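Breakfast, Again
October 1, 2023

I have had the same argument with myself every morning since April, and it goes like this. Am I hungry? No. Should I eat anyway? Everyone says yes. So I stand in the kitchen with a slice of toast I don't want, chewing it like a punishment, and then at half past ten I'm raiding the biscuit tin regardless.

My nan would be horrified. She thought anyone who left the house on an empty stomach would be found in a ditch by lunchtime, and she made porridge so thick you could have pointed brickwork with it. I ate it every day until I was eighteen and I can't say it did me any harm (apart from the raisins, which I still can't look at).

Anyway, I finally moaned about all this to Roswitha Thaler, who runs the eating well evenings at the Luvedthorpe library. I'd expected a telling off. She asked me what time I had my tea, and what I had after it, and I went a bit quiet, the true answer being cheese. Quite a lot of cheese, at nine o'clock at night, in front of the telly.

So her suggestion was to leave breakfast alone for now and move the evening. Eat earlier, stop after that, and see what my stomach had to say for itself in the morning. I've been at it 46 days and I am pleased to report that I now wake up hungry! Properly hungry, the way I used to be on holiday as a kid.

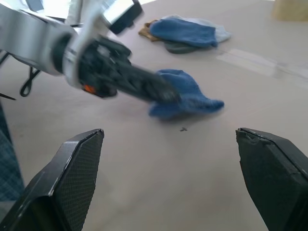 Two black grippers and a silvery arm over a pale tabletop.

Next problem, what to actually have. I've never got on with cereal, I'm starving again before I've rinsed the bowl. Eggs I love but not on a weekday, I haven't the patience for the pan. What's been working is oats soaked overnight in milk with a grated apple and a spoonful of peanut butter, eaten cold out of the tub. It looks dreadful. My other half calls it wallpaper paste and has gone back to his crumpets. I put in 5 or so almonds if there are any left, and cinnamon when I remember.

On Saturdays, or whichever morning we're not rushing, it's beans on rye toast with a tomato fried next to them. I did try making my own beans, and they took 90 minutes and tasted of hot water, so tinned it is.

I'm not telling anyone else what to do, mind. My sister has nothing but black coffee until noon and she's got twice my energy, and Roswitha reckons plenty of people are fine that way. It depends on your job and your sleep and a dozen other things. All I know is the biscuit tin has lasted a fortnight, and that has never happened in this house before.

Next on my list is lunch, where I'm still a disgrace. If you've got a packed lunch that isn't a cheese sandwich, please put it in the comments. I'll try anything without raisins.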